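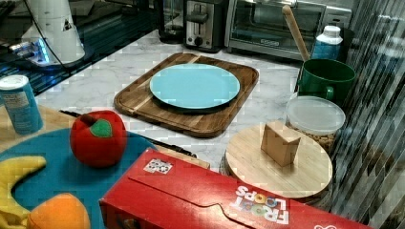 Brusau Home Cooks Club – Counters & Cupboards

2019-03-24

I have been talking about counters all month, so the club blog finally gets the long version. I love a kitchen where everything you reach for is already out! My mother kept hers bare as a hotel lobby and I spent my childhood opening eleven drawers to make one piece of toast. When I got a counter to fuss over, I went the other way completely.

The rule I keep coming back to is a clear board in the middle with a plate on it, and everything else around the edges. The plate stays put between meals. It sounds silly, but a plate on a wooden board is an invitation. You walk by, you think "crackers," and half the work is done. A light blue one looks so good against brown wood that I'd leave it there even if we never ate again.

I used to keep the board propped against the wall and pull it down each time, and what happened was that mail landed in the open spot. Mail, keys, a library book, one glove. Since the board moved to the center (beginning of March, if anyone is keeping track) the mail has gone to live by the front door – mostly.

The toaster and the toaster oven go at the back, side by side. I know plenty of you think having both is greedy. I make toast in one and melt things in the other and I will not be giving up either. Last week it was cheese on rye with a smear of the Cekard mustard from the Drorkilon market, eight minutes, and I stood there watching through the glass door like it was television.

Spoons are the other thing I feel strongly about. A wooden spoon in a mug, handle up, right next to where you work. I tried a proper utensil crock once and filled it with so many whisks and tongs that I had to dig. A mug holds what you use and then it's full. Dark green is my favorite for this. 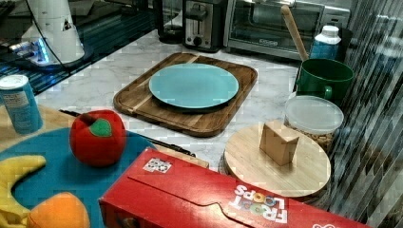 Snacks where you can see them

Clear containers, every time. If I put nuts in a tin they're forgotten until they taste like the tin. Put them in something see-through with a lid, set it toward the front, and they're gone by Thursday. I buy the big bag from Qaisi, which comes to 1,220 grams and lasts us roughly a couple of weeks, and I top up the small container whenever it looks low.

A second board helps too, a small round one in a paler wood. Mine is for bread ends and whatever cheese is open, and it means the big board doesn't get crumbs before dinner. I found a good one at the Drorkilon thrift store for 80 cents! It needed sanding and two coats of mineral oil and now it smells lovely.

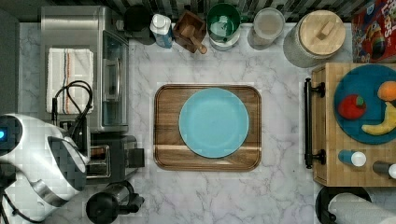

Towels are where I've changed my mind the most. For years I folded mine in thirds over a rail and felt bad about every damp, stained one. Now I want a towel in arm's reach and I want to like looking at it, so white with thin red, blue and tan stripes, slung over the oven, is pretty much my ideal. When the oven is going to be on, the towel comes off first – I say it out loud to myself, like a pilot.

Next on my list is the big canister question. I adore a speckled ceramic one with a wooden lid, but flour or sugar? Flour gets used more at our place, and sugar is the one the ants find. If you've settled this in your own kitchen, please leave a comment, and bring your favorite board to the April meeting so we can all oil them together.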